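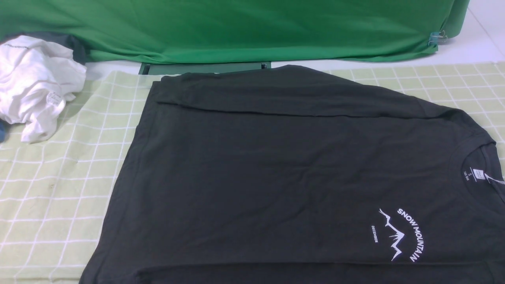

Troels Ketilsson says you can't do a week in Zerkby in May with one small bag, and that anyone who claims otherwise is wearing the same socks. A thread, Troels.

1/ The small bag was never a philosophy. The airline wanted 225 dollars for the big one, round trip. The ticket cost 200. I don't need my underwear to travel in a better class than I do.

2/ First rule, and most of the others are just this rule in a hat: one week of clothes is four days of clothes and a sink.

3/ Shoes are where good people go wrong. You get the pair on your feet. Daiane Sampaio once brought hiking boots, dress shoes and rubber clogs to a three-day wedding and spent the reception barefoot.

4/ Dark colors. A charcoal long sleeve goes to breakfast, up a hill and out to dinner, and by dinner it has forgiven you for the hill.

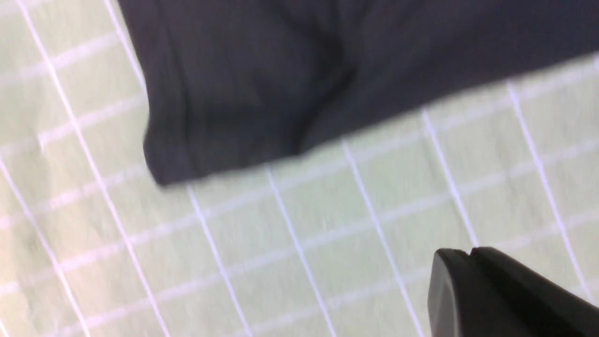
5/ How heavy should the bag be? Fifteen pounds, with the water bottle full.

6/ Yes, I weigh it. I stand on the bathroom scale holding it, then without it, and subtract. This is also how I found out about January.

7/ The folding people and the rolling people will both come for me, but I fold. Sleeves in first, then up from the hem. Rolling is fine if you enjoy opening your bag to a drawer of burritos.

8/ Liquids: there are shops there. Zerkby has toothpaste. I've seen it with my own eyes, in a place called Tostberg that also sells bait.

9/ The "just in case" pile. Make it, admire it, leave it on the bed. In all my trips the case has come up once – it was a corkscrew, and Ivone Lopes opened the bottle with a shoe anyway.
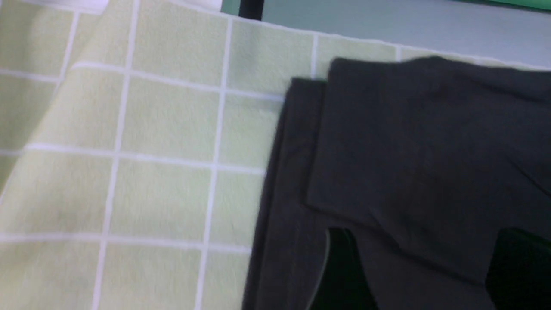 Green and white grid, slightly rumpled.

10/ Take the slow bus in from the airport. The 945 stops at every farm gate and once for a goose, but it has no luggage hold, so you'll be the only person aboard feeling clever.

11/ Larasati Sinaga asks about rain. One jacket with a hood. Umbrellas in Zerkby last until the harbor, where there's a trash can full of them.

12/ Books: one paperback, and swap it. The guesthouse shelf had nine thrillers in Danish and a guide to tractor repair. I now know a fair amount about clutches.

13/ Fine, a confession. On the last day I bought a wool blanket the size of a door and wore it through security like a minor duke. The gate agent looked at it, looked at me, and waved me on.

14/ The socks were clean on Saturday, Troels. After that I'm not taking questions.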